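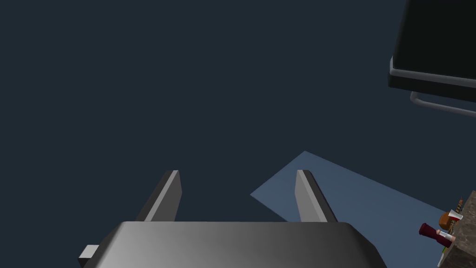
According to Deisy Montoya, the first thing to go was the shouting. Before the arms came in, the packing hall at Mevum ran on people calling across the belts for more cartons, more tape, somebody to take over for five minutes. Now a screen at the end of each line asks for the cartons, and she can talk to the person next to her without raising her voice. She said she missed it for a month or so and then stopped noticing.

I spent a morning at the Mevum plant in Pretmont on 2026-03-26. The company packs mixed household orders for small retailers, the kind of box where a mug, a bottle of dish soap and a toy might all ship together. They open the building to outside visitors twice a year, in spring and again in September. I had signed up mainly because our own warehouse in Vikcombe is looking at the same equipment, and I wanted to hear from people who work beside it.

Getting there

The plant is at the far end of the Cárdenas road, past the grain elevator. Visitor parking is on the left before the gate. Bring closed shoes, they do check. Safety glasses and a vest are handed out at the desk and you give them back when you leave. Phones have to be put away on the floor but are fine in the training room and the break room.

There were 18 of us, split into two groups. Mine started in the training room and went to the floor second. I would have preferred it the other way, as most of my questions came up on the floor and by then the training people had gone back to work.

The training room

Everybody who is going to work near an arm spends time here first. There are desks with monitors, and the software shows a simulated gripper and a simulated workspace. You practice moving the fingers to an object, closing them, lifting and putting it down somewhere else. The view can be switched to one that looks out along the fingers, and most beginners find this harder than the overhead view, as you lose track of how far off things are.

We each got a turn. I closed on nothing twice, then knocked over the item I was supposed to pick up. The instructor said the common mistake is to go in too fast and correct too late, and that people who have packed by hand for years tend to be worse at it on the first day. They know exactly how they would pick the thing up themselves, and two flat fingers can't do it that way.

The course takes 7 shifts. It used to be done on the line with a real arm at reduced speed, but that tied up the line and people were nervous with coworkers watching. Errors in the simulator cost nothing, so trainees are told to try awkward picks: things lying on their sides, things pushed up against something else, small items partly behind larger ones. Those are the picks the arms hand over to a person on a normal day.

Somebody in my group asked if the simulator was realistic. The instructor said the shapes and distances were good and the weight and slip were less good. A bottle that behaves well on the monitor may turn in the fingers on the floor. They cover that in the last two shifts, with real stock.

The floor

The hall has eight lines and five of them have arms. The other three are still packed by hand and there is no date for changing them. They handle glass, soft goods and anything with a loose lid.

On an automated line the arm takes items from a tote and puts them in the carton. When it can't settle on a grip it stops and a light comes on. The operator looks at the camera view, moves the fingers where they need to go, and lets the arm carry on from there. One operator covers two arms. In between there is paperwork on the screen, cartons to load and a tote to swap now and then.

I watched one operator for a good while. The stops came in bunches. There would be a long quiet stretch and then four or five in a row, usually when a tote was nearly empty and what was left had slid into the corners. She cleared most of them quickly. For one she gave up, paused the arm, opened the guard and moved the item by hand. I asked if that was allowed and she said it was, as long as it gets logged.

What has changed for the people

Montoya packed by hand for 8 years before moving to the arms, and she now leads a shift. She sat with us in the break room and answered whatever we asked. The plant manager was there too but mostly left it to her.

Her wrists are better. Her eyes are worse, or at least more tired, and she asked for different monitors, which arrived last winter. Standing all day has become sitting for long periods, and not everybody likes that. Two people on her shift asked to go back to the hand lines and were moved.

Pay went up one grade for operators who pass the course. Those who stayed on the hand lines kept the old grade, and this is still a sore point. The manager said it would be looked at. Montoya said it had been going to be looked at for some time.

On jobs, the plant has 55 people in packing, fewer than before the arms. The manager said nobody had been laid off and that the drop came from not filling places when people left. I had no way to check this, but Montoya didn't disagree. She did point out that there are fewer summer jobs now, and that a lot of families in Pretmont used to count on them.

Rotation was her main piece of advice for us. At first, operators stayed at the same station for a full shift, and by the afternoon they were slow to respond to the light. Now they change every two hours between arms, hand packing and carton supply. She would have started that on the first day.

Practical notes

The visit runs from nine to noon with a coffee break. Sign-up is through the front office, by phone. The floor is loud near the carton machine and earplugs are in the dispenser by the door. The stairs to the training room are steep and there is an elevator if you ask for it.

I have asked for the course outline and will pass it around at Vikcombe when it comes. I also want two of our packers to go to the September visit and sit down with the operators themselves.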